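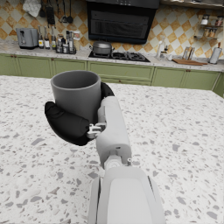

Norbert Medve, counters and surfaces buyer, Bralstead

14 shares · 11 comments

Gukmont terrazzo slab, polished, for islands and long counters. Back in stock from April. We sold out of the first lot quicker than planned so if you were on the list, call the desk, don't wait for the email.

What it is. Cement base, marble chip, ground and polished at the Hatgate yard. Not a printed top. The chip goes all the way through, so a cut edge looks like the face and you can have any edge profile without a strip glued on. Square, eased, or half round. Half round adds a week.

Price is $539 per panel, sealed one side. Edge work is extra, sink cutout is extra, faucet holes are free up to three. Delivery free inside 70 miles of the yard, past that we quote it. Two people and a tail lift, curb only. They will not take it up stairs, please don't ask them to, they get asked every time.

Weight – it's heavy. Check your cabinets before you order. Standard base units are fine if they are screwed together and level, flat pack ones want a plywood sub top. Overhang for stools, up to 11 inches without brackets. More than that, brackets. We stock the Pintér flat bracket, goes in before the slab and you don't see it after.

Sealing. Comes with one coat on. Put a second on after install, wait overnight, wipe off whats left on the surface. Then once a year, or when water stops beading. Any penetrating sealer marked for cement terrazzo. Don't use the wax type, it goes cloudy under a hot pan and you'll be scraping it for a weekend.

Daily stuff. Warm water, drop of dish soap, soft cloth. No vinegar, no lemon cleaner, no bathroom spray. Acid takes the shine off marble chip and that is not a warranty thing. Wine and coffee are okay if you get to them the same evening. Turmeric is not okay, use a board.

Hot pans – use a trivet. It will probably survive, I've done it at home plenty, but the sealer won't like it and one slab in the showroom has a ring that never came out.

Samples. Four inch squares, free, one per color. Big samples $100 deposit, returned when the sample is. Get the big one if you're doing a whole island. Small squares read busier than the real thing and people pick too pale because of it.

Colors this lot: Oat, Harbor, Soot. Rust is discontinued, we have odd peices left at the yard, cash and carry, good for a side table or a window sill.

Seams. Anything longer than one panel gets a seam. We match the filler to the base color and you'll find it if you look for it. Put it over a cabinet side, not over the dishwasher. Tell the fitter where before he cuts.

Lead time is three weeks from final template. Template means cabinets in and fixed, sink on site. If the sink isn't there we come back another day and that's a second call fee.

Returns on uncut panels only, in the crate, your cost. Cut ones are yours.

Orders and stock questions to the Bralstead trade desk, open until 4:30. Ask for Norbert or leave a number.

11 comments · Share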